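Home > Support > Hand-held tools > Grip and release
Category: Getgate hand gripper / Solved
4 replies | 2 people have this problem | Shares: 7

Ticket subject: Right finger lags behind left when closing on soft items
Product: Getgate hand-held gripper, recording kit
Sold by: Witar
Opened: 24 June 2021
Status: Closed, part supplied

CUSTOMER

We have the Getgate on trial with a view to buying more. It is being used to record laundry handling in a furnished house, under the project name Villa. The tool was fine out of the box. After a week of use the right finger started to close later than the left. On a firm object you would hardly notice. On socks and other small knitwear the left pad touches first and pushes the item sideways, and the right pad arrives after it has moved.

The recordings are still usable but the grip width reading is wrong. With the fingers fully closed it shows 7 mm when it should show zero. I have restarted the tool and run the zero routine twice. The reading comes good for a few minutes and then drifts back.

We have not dropped it. It has been packed in its own case every night.

SUPPORT

Thank you for the details. Please send a picture from the tool's own camera, taken during normal work with the fingers partly open. Please also tell us the firmware version and the number of grip cycles shown on the counter page.

Do not tighten the screws on the linkage yet. If they are overtightened the joints bind, and that gives much the same fault.

CUSTOMER

Firmware is the one it shipped with, no updates offered. The counter says 900. Picture attached, from the sock part of the job.
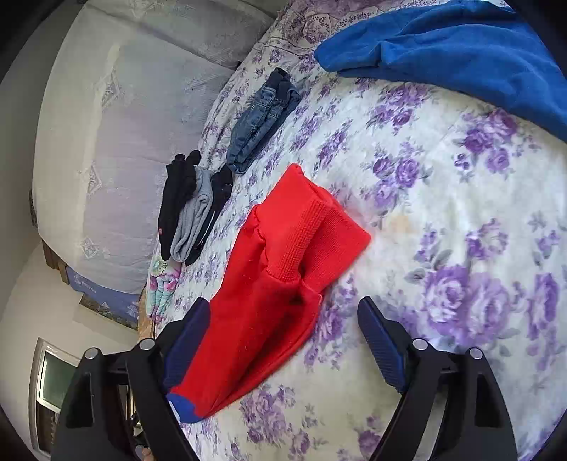 Attachment 1: Red sock at the left pad, right pad open over the bedspread.

I moved the fingers by hand with the power off. The left side is smooth. The right side has a little play at the outer joint, and I can feel a click when I change direction.

SUPPORT

The picture is clear enough to work from. Both pads are the standard textured type and do not need changing. One still does not tell us much about the timing, but the click you describe does point to the bush inside the outer right joint. When it wears, the finger takes up the slack before it moves, so the zero will not hold however often you set it.

Please try the following:

1. Power off and take out the battery.
2. Hold the right finger at the tip and rock it gently from side to side.
3. Do the same with the left finger and compare.
4. Back off the outer right screw a quarter turn, then bring it up until you just feel resistance.
5. Refit the battery, wait 60 seconds, and run the zero routine with nothing between the pads.
6. Close on a folded sock 20 times and write down the reading after the last one.

CUSTOMER

Done. The right finger rocks, the left does not. After step 6 the reading was 2 mm, so better but not right. The click is still there. By the end of the afternoon it was back where it started.

Can this be fixed on site? We have jeans and fleece items left to record and would prefer not to send the tool away. Our other hand tool is a Curari and the files do not mix well with yours.

SUPPORT

Yes. A bush set has been sent under the trial terms, no charge. The set covers both sides — please fit both, even though the left seems fine, so that they wear together. You will need the small driver from the lid of the case. Put the screw heads back finger tight plus a quarter turn, no more.

Recordings made since the fault began can be kept. Mark them in the session notes and leave the grip width column out of any measurements.

CUSTOMER

Bushes arrived and are in. The old right one was visibly oval. Fitting was simple apart from the inner screw on the right, which was stiff. Both fingers now meet in the middle and the reading goes to zero and stays there through a full session. Socks are no longer being pushed along before the grip closes.

One request for the trial report: the manual does not mention this part at all. It should be listed with the spares before we order in July.

SUPPORT

Passed on to the team that looks after the manual. Closing the ticket. Reply within 7 days to reopen it.

Tagged: finger play, zero drift, bush set, soft items
Was this thread helpful? Yes (20) No (0)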